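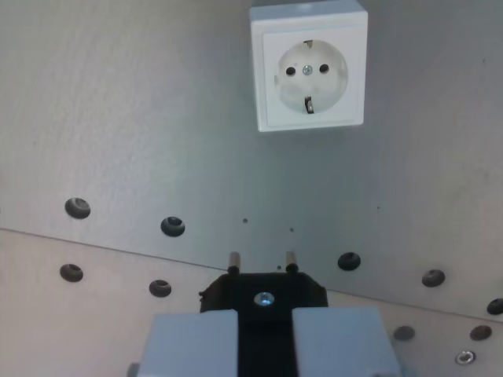

Gisell

10th June

Bench 5, socket and back panel. Writing it up before I forget which holes were mine.

The white Schuko on the grey panel is staying. I spent the first half of the morning arguing for moving it, and the second half discovering that everything else on this bench had already been arranged to suit it. So it stays, on the surface, in its square housing, sticking out from the metal like a bathroom tile with ambitions. A flush one would look nicer. A flush one would also need a big square hole in a panel that has quite enough holes already.

On the holes. The upper panel has two large ones over on the left, and more along the bottom just above the seam. The plate in front has its own. I have gone through the old drawings and the panel matches none of them. The nearest is the Flivance layout, which has the left pair in nearly the right place and then loses interest. My best guess is that the panel was drilled for Flivance, turned down, drilled again for something else and then given to us as new. Anyone who remembers better, please write it in the margin, legibly.

Rule from now on: no new holes until we have tried to use an old one. I wanted to put the cable clip for the soldering station exactly halfway between two existing holes, which is where a person always wants to put a cable clip. It went in the existing one. It's a bit low. I'll live.

Power was off at the board and locked before I took the cover off, and I tested at the contacts and then again with the other tester, the first one having been in the drawer with the flat batteries. There is one screw in the middle of the face. It came out easily, which made me suspicious, and with reason: whoever was in there last had done it up finger tight. Behind it:

Live and neutral terminals fine, no browning. Earth terminal a good half turn loose. Tightened all three and tugged each wire. Sleeving on the earth was short, so I cut it back and redid it. A quantity of swarf in the bottom of the housing, presumably from hole drilling, era unknown. Vacuumed out. Please, if you drill near a socket, tape over it first. Metal crumbs and mains do not need introducing.

The earth clips top and bottom of the recess I wiped with a dry cloth and left alone. The bottom one looked bent to me until I compared it with the socket on bench 4, which looks just the same, so either both are bent or that is how they come. A plug goes in with a proper grip and needs a proper pull to get out. Good enough.

Panel bonding. The upper panel and the front plate are two separate pieces with a seam between them, and I didn't want to trust the seam. Measured each one back to the earth terminal. Upper panel good. Front plate good when I leaned on it and less good when I didn't, which is no way to be earthed. Added a short braid from one to the other on the underside, ring terminals, toothed washers, surface scraped back to bright metal. Good now with or without leaning. The braid came from the Justari box, and there is one left in there, so whoever does the next bench should order more first and not afterwards like me.

Insulation test was done with everything unplugged. Two readings, 1015 and 1249 megohms, the second taken after lunch. I don't propose to have a theory about lunch. Both are well clear of anything we worry about. The old sheet for this bench says 1000 exactly, in a very steady hand, and I have my doubts about that one.

The seam itself: there's a slope to the front plate, and small screws roll down it and onto the floor. I lost an M3 this way today and then, testing the idea, a second M3. A strip of magnetic tape won't help if the plate is aluminum. I haven't checked. Tried a folded bit of card along the front for now. It's ugly and it works.

Sarpong still want the label plates on all benches by August. The only sensible spot on this one is to the right of the socket, and the wording they sent runs to up to four lines, so it will either be tiny or cover a hole. I vote for covering a hole.

Left to do:
– circuit number on the socket housing, once the label printer has been found
– blanking plugs for the two big holes on the left. Measure first, we have a whole bag of the wrong size
– throw out the flat batteries in the tester drawer instead of putting them back – this means me as well
– bench 4, check the earth terminal. If one was loose I'd like to know about its neighbor

Power back on, lock off, key back on its hook. Kettle tried in the socket as a load test. Tea was acceptable.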